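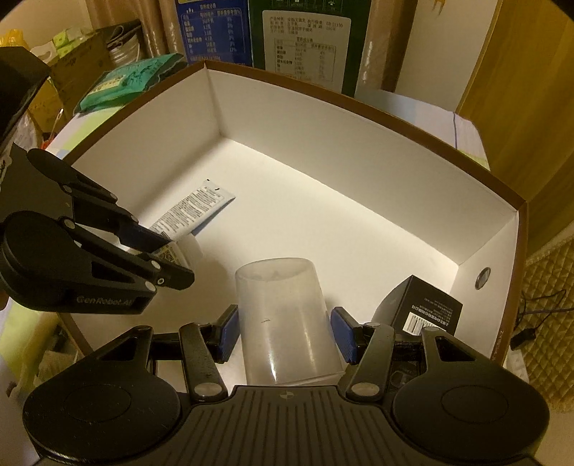
Sorin Nikolovski: Before you buy another roll of bubble wrap, tell us how far the box has to go, because I think that changes everything. A box that rides across town on the back seat is a different animal from one that gets thrown on a truck. Anyway, I'll let the others get going and put my long answer further down.

Packing a mixed box of toiletries and small stuff - what goes where?

Asked in Home and Moving

Hello all. My niece started her first job out of state in May and I have been sending her a box every month or so with little things from home. Nothing fancy. A tube of hand cream, a small jar of something, a plastic cup, a boxed odd or end I picked up on sale. I enjoy doing it more than I can say, and she tells me she looks forward to it, which may just be good manners but I'll take it.

My trouble is that I am a terrible packer. The last box got to her with the cream squeezed out of its tube and all over a packet of Tazi tea, and the cup had a crack right up the side. I had put the heavy thing on top because it was the last thing I found (it was under the mail). I reuse whatever sturdy carton is in the closet, usually one with a nice clean white inside, and some of them have a finger hole in the side wall. Does the hole matter? Should I be covering it?

What I'd love is a sensible order for putting things in, and what to use for filler that doesn't cost more than the gifts. I have plenty of paper grocery bags and a mountain of old dish towels. The box goes by regular ground mail and takes 5 days if I get it out the door on a Friday. Thank you in advance, you have all been so kind about my other questions.

3 answers

Answer from Sorin Nikolovski
Marked helpful by 23 people

All right, ground mail, thank you for adding that. I packed orders for a little shop called Zula for a good stretch of years, soaps and creams mostly, and I still pack everything as though the boss were standing behind me.

Do a dry run first. Put everything in the bottom of the open box with no paper at all and just look at it for a minute. Move things about. You want the heaviest piece low and near the middle, and you'll usually find that the small boxed item wants to go in a corner, where two walls hold it for you. If it tips or slides when you nudge the carton, it needs a wad of paper next to it. Then take it all out again and start properly. I know that sounds like doing the job twice, and I suppose it is, but it takes two minutes and I have never regretted it.

Tubes are the real villains. A squeeze tube has a lot of push behind it when something leans on it, and the cap is the first thing to give. Unscrew the cap, lay a little square of plastic wrap over the opening, screw the cap back down over it, and then put the whole tube in a zip bag with the air pressed out. If it has a flip top, a strip of tape over the lid does the job. Lay it flat. I like to put tubes in last, near the top, with a folded dish towel over them and nothing hard on top of that.

Small round containers and jars get the same plastic wrap treatment under the lid. Stand them upright if you can, and wrap each one in a torn piece of grocery bag so it doesn't knock against its neighbors. Check that the lid is tight after wrapping as well as before, as I've loosened more than one with my own fussing.

Now the cup. A thin plastic cup cracks when it's squeezed from the sides, so stuff the inside of it firmly with crumpled paper, or better yet with a pair of socks if your niece could use some. Everybody can use socks. Then roll it in a dish towel and set it upside down on its rim, which spreads the weight a bit. You can tuck candy inside the cup too, if you pack it snugly enough that it doesn't rattle.

Filler: your grocery bags are perfect. Crumple them hard, then let them open a little, and push them down into the gaps. Put a layer on the floor of the box before anything goes in, an inch or two deep. When you close the flaps there should be a slight push back against your hand. Pick the box up and give it a gentle shake, and if you hear anything moving, open it and add more.

As for the finger hole, yes, cover it. A piece of cardboard on the inside and packing tape over the outside. A small thing can work its way out, and rain can certainly work its way in. While you're at it, cross out or cover any old labels and barcodes on the outside of the carton. The ones on the things inside don't matter a bit.

I hope she knows how lucky she is! My own aunt sent me walnuts, in the shell, for years, and I'd give a good deal for one of those boxes now.

Answer from maplehill70

Just use a smaller box. Everybody uses one that's too big. And double tape the bottom.

Answer from Hattie_in_the_kitchen

I agree with nearly all of Sorin's answer except for the tube on top. I always put anything that can leak at the bottom in its own bag and keep tea and paper goods up high, so that if the worst does happen it has a harder time reaching the food. Maybe it depends on what else you're sending. If there's something heavy in the box, I can see his point.

The other thing I'd say is to keep tea and anything else you eat well away from scented creams and soap, bag or no bag. I once sent my son crackers with a bar of lavender soap and he said it was like eating a drawer. A second zip bag around the food helps, or a cookie tin if you've got one to spare (I buy the Asex ones at the thrift store when they turn up, they're a good size and nobody wants them back).

Dish towels are lovely as filler but they do add weight, and that adds up if you're paying by the pound. I use one, for the breakable thing, and paper for everything else. I also write a list of what's inside and lay it on top before I close the flaps. My son threw away a pair of earrings for his wife once because they were down in the paper, and after 30 years of sending boxes that's the one I still feel bad about.

Comments on this answer

From the asker: Oh, the drawer crackers! Thank you, Hattie, and thank you, Sorin. I have the next carton on the table and I'm going to do the dry run tonight after supper. I'm leaning toward tube in a bag, flat, over to one side, with the tea at the opposite end, and I hope that's a fair compromise between the two of you. Do either of you bother with insurance?

Sorin Nikolovski: Opposite ends is fine by me. I don't insure for hand cream, no. If you ever send something dear, keep the receipt and a note of what it cost, they'll ask for both.

Hattie_in_the_kitchen: Same here. And do put the socks in!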